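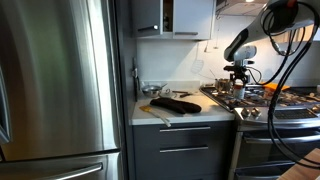 파바드비(Favedby) 컨디셔닝 로잉머신 R4

제품 개요
R4는 소규모 체육관과 그룹 트레이닝 스튜디오에서 쓰는 공기저항식 로잉머신입니다. 여러 사람이 번갈아 타는 수업 환경을 기준으로 설계했고, 가정에서도 같은 사양으로 쓸 수 있습니다. 전원 연결 없이 작동하며 모니터는 건전지로 켜집니다.
기존 R2를 쓰던 체육관에서 가장 많이 들어온 요청은 좌석 레일 소음과 발판 스트랩 교체 문제였습니다. R4에서는 레일과 롤러를 새로 설계했고, 스트랩은 공구 없이 빼고 끼울 수 있게 바꾸었습니다. 댐퍼 구조는 R2와 같으므로 R2에서 훈련하던 회원이 그대로 옮겨 타도 감각 차이가 크지 않습니다.

저항 방식
플라이휠이 공기를 밀어내면서 저항이 생깁니다. 세게 당기면 무거워지고 천천히 당기면 가벼워집니다. 측면 댐퍼 레버는 7단계입니다. 처음 타는 분은 2단계나 3단계에서 자세를 익힌 다음 올리십시오. 댐퍼 숫자가 높다고 운동 강도가 반드시 높은 것은 아니며, 기록은 대부분 중간 단계에서 더 잘 나옵니다.

좌석과 레일
좌석은 발포 우레탄 성형품이고 표면에 미끄럼 방지 무늬가 있습니다. 레일은 알루미늄 압출재 위에 스테인리스 판을 덧댄 구조입니다. 레일에 땀이나 초크 가루가 남아 있으면 롤러가 빨리 닳습니다. 수업이 끝나면 물기를 꼭 짠 천으로 닦고 마른 천으로 한 번 더 닦아 주십시오. 레일에는 윤활유를 바르지 않습니다.

손잡이와 체인
손잡이는 바깥쪽이 살짝 꺾인 형태이며 고무 그립을 씌웠습니다. 체인은 니켈 도금 제품입니다. 체인용 오일은 제품에 한 병 들어 있고, 추가분은 부품 주문서에서 고를 수 있습니다. 손잡이를 놓을 때는 반드시 걸이까지 가져가서 거십시오. 중간에서 놓으면 체인이 빠르게 말려 들어가 모니터 받침대를 칠 수 있습니다.

모니터
표시 항목: 시간, 거리, 500미터당 페이스, 분당 스트로크 수, 와트, 칼로리
운동 설정: 자유 운동, 시간 지정, 거리 지정, 인터벌
저장: 최근 기록 자동 저장
심박계: 블루투스 가슴 벨트 및 팔 착용형 지원
전원: D형 건전지 2개
인터벌 설정은 운동 구간과 휴식 구간을 따로 입력합니다. 자주 쓰는 설정은 즐겨찾기에 4개까지 저장됩니다. 수업용으로 여러 대를 쓰는 경우 한 대에서 만든 설정을 다른 기기로 옮길 수 있습니다. 방법은 사용설명서의 '설정 복사' 항목에 있습니다.

설치와 보관
제품은 상자 두 개로 배송됩니다. 앞쪽 본체와 뒤쪽 레일을 연결하고 다리를 고정하면 조립이 끝납니다. 필요한 육각 렌치는 들어 있습니다. 바닥이 고르지 않으면 다리 밑의 조절 나사를 돌려 수평을 맞추십시오. 고무 매트 위에 놓아도 되지만 폭신한 요가 매트는 권하지 않습니다.
보관할 때는 레일을 분리해 본체 옆에 세웁니다. 본체에 바퀴가 있어 혼자서도 옮길 수 있습니다. 분리한 상태에서는 어린이가 기대지 않도록 벽 쪽에 두십시오.

수업 프로그램 카드
R4를 구매하면 코팅된 프로그램 카드 한 묶음을 함께 보내 드립니다. 구성은 올렐(Ollell) 트레이닝 스튜디오의 코치 툴리오 만쿠소가 맡았습니다. 준비운동, 기술 연습, 짧은 인터벌, 긴 거리 순으로 나뉘어 있고, 카드마다 권장 스트로크 수와 휴식 시간이 적혀 있습니다. 체력 측정 주간에 쓰는 기록지도 따로 들어 있습니다. 기록지는 복사해서 써도 됩니다.

사용 후기
"목요일 저녁반이 제일 붐비는데 한 시간 내내 돌려도 레일에서 소리가 안 납니다. 스트랩은 두 달 만에 한 번 갈았고 금방 끝났습니다. 모니터 글자가 조금만 더 컸으면 좋겠습니다." - 나자르 흐리첸코, 체육관 운영
"키가 작은 편이라 발판을 제일 높은 칸에 맞춰 씁니다. 발뒤꿈치 받침이 잘 잡아 줘서 편합니다. 조립 설명서 그림은 좀 헷갈렸어요." - 앰버 더브라윈, 가정용 구매

가격 및 주문
R4 본체: 1280달러
배송비: 지역별로 다르며 주문 단계에서 표시됩니다
단체 할인: 4대 이상 주문 시 견적서로 안내
선택 품목: 바닥 매트, 가슴 벨트 심박계, 태블릿 거치대, 교체용 스트랩
단체 견적은 문의 양식에 시설 이름과 설치 층을 적어 보내 주십시오. 엘리베이터가 없는 건물은 운반비가 추가될 수 있습니다. 견적 담당은 파우스티노 세페다입니다. 12월 주문분은 물량이 몰려 출고가 늦어질 수 있습니다.

보증
프레임은 7년, 체인과 모니터를 포함한 기계 부품은 2년 동안 보증합니다. 좌석, 그립, 스트랩, 건전지는 소모품이라 보증에서 빠집니다. 보증 수리를 신청할 때는 레일 아래쪽 라벨의 제품 번호가 필요합니다. 중고로 구입한 제품도 원래 구매 영수증이 있으면 남은 기간만큼 보증을 받을 수 있습니다.

주의사항
심장 질환이나 허리 통증이 있는 분은 의사와 상의한 뒤 사용하십시오.
운동 중 어지럽거나 가슴이 답답하면 바로 멈추십시오.
긴 머리카락과 헐렁한 옷은 레일과 체인에 닿지 않게 정리하십시오.
체인이 뻑뻑하거나 끊길 듯한 느낌이 들면 사용을 중단하고 고객지원에 연락하십시오.

관련 제품
플라다드(Pladard) 접이식 벤치
가예고스(Gallegos) 고무 바닥재
R4 전용 교체 롤러 세트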